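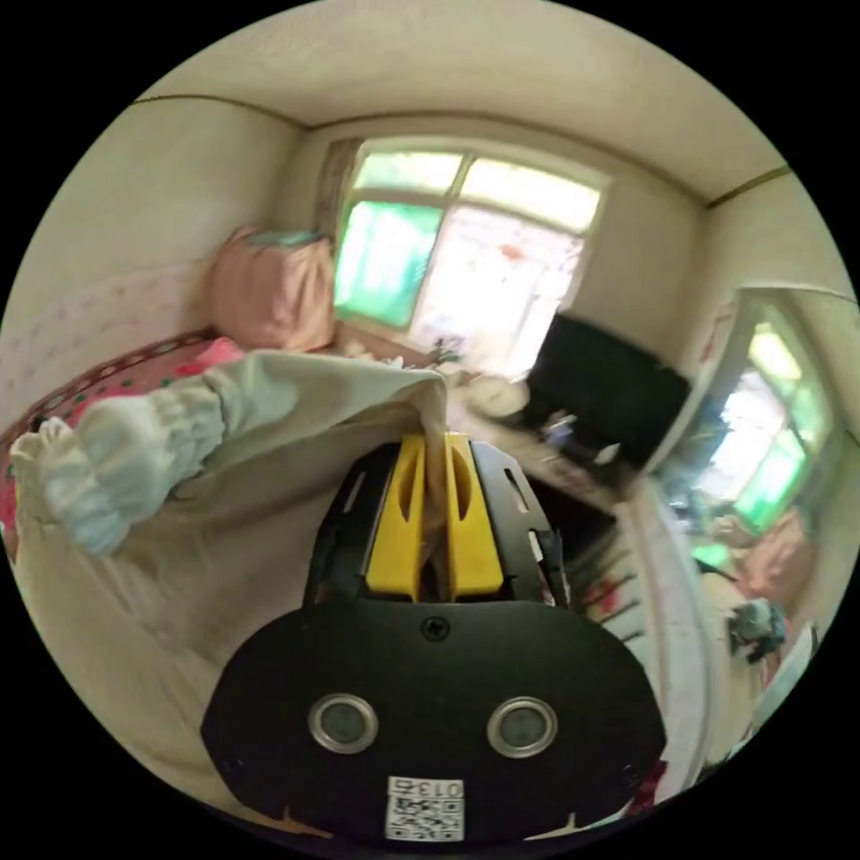 Yellow fingers, unit 013.

Wednesday, dye bench

Indigo vat came back to life! Left it covered overnight after last week's sulk and when I lifted the lid this morning there was a proper coppery skin on top and the liquid underneath was the yellow-green it should be. Smell is right too (barnyard, but friendly barnyard). I had been ready to pour it out and start over, so I'm very glad I was lazy.

What I did, in order, so we can repeat it: warmed the vat slowly in the water bath, two spoons of fructose, a pinch of lime, stirred along the wall in one direction and let it fall. Then left it alone. I think the leaving alone is the part we keep skipping. Last month we were poking at it every hour and stirring in air each time.

Test strips, all from the same bolt of Nornden cotton, scoured Monday night:
1 dip - pale, a bit patchy near the fold
2 dips - a nice even sky
4 dips - lovely, the color I wanted for the Solik curtains
7 dips - deep and slightly purple, rubs off on the thumb

So four dips for the curtains. The seven-dip strip is gorgeous but the crocking is bad, and anybody who leans on a curtain that blue is going home with a blue elbow. I want to try it again with a longer rest between dips, maybe half an hour out on the line where I have been giving it ten minutes.

Weights: 100 g dry cloth per batch, 21 g of the Flastano indigo in the stock. The Flastano grinds much finer than the old jar. Fifteen minutes with the marbles and there was no grit left at all, it poured like paint. Please keep the old jar for the kids' workshop and don't mix them. 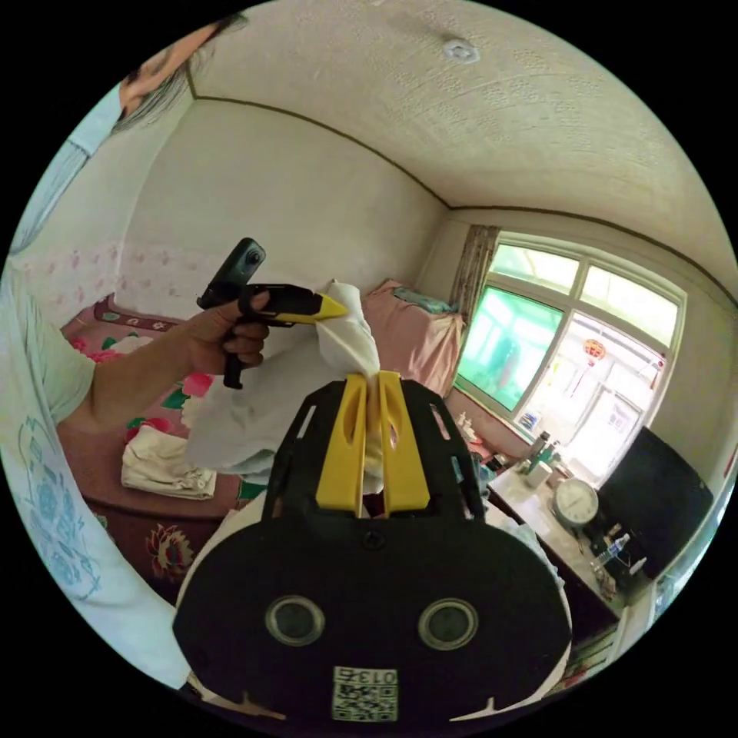 Scouring is the other thing I want to write down while I remember. The patchy strip had me blaming the vat, but I cut a piece from the same end of the bolt and put a drop of water on it and the drop just sat there like a bead. Tried the middle of the bolt and it soaked in straight away. So the end never got clean, probably folded over on itself in the pot. Soda ash and a good long simmer, and the cloth has to be able to move! If it's packed in tight the inside layers come out as waxy as they went in. The drop test takes a few seconds, let's do it on every piece from now on, both ends and the middle.

Also tried a small piece of the Bajpai silk, just for fun. Kept the vat on the cool side for it and rinsed in a little vinegar right after. It took the color in one dip, more than the cotton did in two, and the shine stayed. I keep walking over to look at it. Would love to do a whole scarf length in March if there's any of that silk left over after the lining job.

Thread-resist samples: the waxed thread held, the plain cotton thread let color creep under on every second stitch. Pull tighter or use the waxed. The little circles came out best, with a soft halo on the outside edge that I'd like to get on purpose next time.

To do
- feed the vat Friday, fructose only, no lime unless pH drops
- re-scour the bad end of the bolt
- hang the four-dip strip in the south window, half covered with card, for lightfastness
- order lime, we have 70 g left
- find the lid for the small stock jar

Vat at close of day: skin re-forming, bubbles dark blue, liquid clear green on the spoon.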